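Rulton Makers and Tinkerers Forum > Out and About > Kistton open day, anyone else go?

hulme_pete
Went over to the Kistton open day in September, the one for the robot handling project. Got there at 2 and stayed until they started stacking the chairs. I'd only heard of it from a poster in the library, so I thought I'd write it up in case they run it again.

Most of the ground floor was talks and posters. The good part was upstairs, where they had two people at benches using the hand-held grippers and a screen showing sessions recorded in ordinary homes. Parking was poor. Use the Monville side if you go.

tansy44
I was there in the morning. Did you get a go with the gripper? The queue was too long for me and my lad got bored.

hulme_pete
I did, in the end. It's a pair of jaws on a handle, so you are the arm and it records what you do. They had me pick up a bootlace, a key and a bead necklace. The key was easy. The necklace took me several goes, as it swings about once it's off the table and you can't feel how hard you're gripping.

Fadwa Nasr was running that bench and she was patient with everyone. She said small floppy things are what they're short of. They've got plenty of cups and boxes.

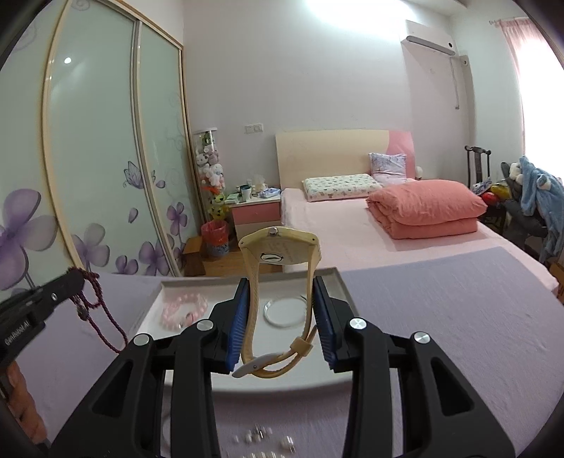
The other thing she told me was that they want each job done more than 1000 times before it's much use to them, by different people in different rooms. I asked if that got dull and she said yes.

oldvalve
I went and came away less impressed than you did. It was billed as a robot demonstration and I saw people holding tongs. I asked one of the staff when the robot part was and was told it was a research day and the arm was being serviced. Fair enough, but put that on the poster.

m_garrick
The poster did say "handling research", to be fair to them.

oldvalve
In small letters. The big letters said ROBOTS.

hulme_pete
I agree the poster oversold it. I still think the grippers were worth seeing. If the whole thing rests on people showing it how to pick up a watch by the strap without dropping it, I'd sooner see that than an arm waving at children.

quillback
Used to work on packing lines, so a slightly different view. We had pick and place machines years ago and they were very quick, but everything had to arrive in the same position every time. A watch with its strap done up would have been fine in a moulded tray. The same watch put down any old way on a cloth would have stopped the line. So I can see why they're bothering with ordinary rooms and ordinary clutter. Whether it ever gets cheap enough is another matter.

tansy44
That's what I didn't follow. Why do it in people's houses at all? Surely you'd want it tidy with the same light every time.

quillback
You would if the machine was going to live in a tidy room. If it has to work in a bedroom with the sun coming in, it needs to have seen bedrooms with the sun coming in.

oldvalve
Or you could put your own watch away. Takes a second.

m_garrick
My mother's hands are bad with arthritis and she can't do up a necklace or a watch buckle any more. She'd have one of these tomorrow if it worked. I asked at the desk about that and they were careful not to promise anything, which I respected. They said picking up and putting down comes first and fastening is a long way off.

oldvalve
All right, that's a better use than any I heard on the day. I'd have liked one of the talks to cover it.

hulme_pete
The second talk did touch on it, but you may have gone by then. It was mostly about the rubber on the fingers. Ridged pads hold better on some things, apparently, and mark others. Somebody at the back asked about rings and the speaker said they'd had trouble with anything thin lying flat on a hard surface, as there's nothing for the jaws to get under.

tansy44
Do you know if they're doing another? I'd go again if I could get on the bench early.

hulme_pete
There was a sheet to leave your email on. I put mine down and I'll post here if I hear. Doors open at 10, so get there for that and go straight upstairs.

m_garrick
Is there a lift? I'd want to bring Mum.

hulme_pete
Yes, left of the main entrance, past the tea table.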